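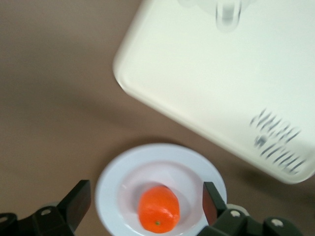 Dositley, 7 June 2019

Comparing two finger pads and two wrist cameras on the small arm
Final report, robotics lab project
By the Bench 2 group

What we wanted to know: does the pad material matter more than the camera when the arm has to pick up round food? Short version, pad matters more. Long version below, sorry about the order, sections got moved around the night before it was due.

Setup

One arm, parallel gripper, two fingers. Camera on the wrist looking down past the fingertips. Controller is the Stidero box from the lab shelf, stock firmware, we did not touch the gains after February. Two sets of pads: the hard ones that came with the gripper and a softer set from Frerichs. Two cameras: the Plotetti (wide lens, slow shutter) and the lab's older one (narrow, faster).

Objects: orange, lemon, boiled egg, golf ball. The orange was the main one. Every trial it started on a white plate with a shallow well, gripper came in open with a finger to each side, closed, lifted, held, put it back. We used the plate so the fruit would not roll off if a grasp went bad. Also it's closer to what a kitchen would look like. The plate gave us trouble of it's own, see below.

We ran 200 trials for the pad test, split evenly between pads. Camera test was smaller, 50 trials, all on the soft pads. Should have been more. Ran out of lab time.

Pads

Hard pads dropped the orange a lot. 23 drops in their half of the trials. Nearly all on the lift, not while closing. The peel is bumpy and the hard face only touches it in a few spots, so it pivots, then slides. Turning up the closing force helped with the orange but cracked two eggs, so we put it back.

Soft pads did much better on everything except the golf ball, which was fine with either one. They do pick up juice and dust. Wiped them between objects. Early on we forgot to and the grip got worse, those runs were thrown out and done over.

Wear: soft pads show a dent after the full set. No idea how long they would last. Somebody should run 1000 cycles and measure.

Cameras

Wide lens sees both fingertips plus the whole fruit until pretty late in the approach, which we liked. Narrow one loses a fingertip when the gripper is all the way open, so you are guessing where that finger is.

But blur. With the slow shutter, anything with printing on it turns to streaks when the wrist moves. Look at the white plastic item at upper right in the picture at the top, the dark marks near its corner can't be read at all. The orange and the fingers came out sharper but still a bit soft. For finding an orange on a white plate this is OK, color does all the work. For reading a label it would be useless.

We tried slowing the approach to half speed. Blur got better, trial time got a lot worse. Left it at full speed for the scored runs.

The plate

Glossy rim. Under the overhead lights we got highlights on it and the detector sometimes boxed the highlight as an egg. Fixed by adding a color check for the orange and lemon. Not fixed for the egg. Egg on a white plate is just hard, we'd use a dark plate next time.

Rim height also matters. If the approach is too low a fingertip hits the rim and pushes the plate, and then the fruit isnt where the camera said. We raised the approach height and did the last part straight down. After that the plate mostly stayed put.

Controller notes

Stidero logs the close command but not when the fingers stop. So our close times are from the video, by hand, and should be taken as rough. It also drops the connection if you unplug the camera while it is on. Don't do that. Cost us an afternoon.

What we would change

Dark plate. More camera trials. Same number of runs for every object (we did way more oranges then eggs). Weigh the fruit, we never did, and the lemons were all differnt sizes. Try one soft pad and one hard pad together, there wasn't time.

For the next group: start with the soft pads and the wide camera, approach from higher than you think. Spare screws for the fingers are in the drawer under the bench.

Last updated: February

Related reports
Calibrating a wrist camera with a printed grid
Stidero controller: setup notes for new groups
Picking eggs without a force sensor
Suction cup or two fingers? Bench 4 report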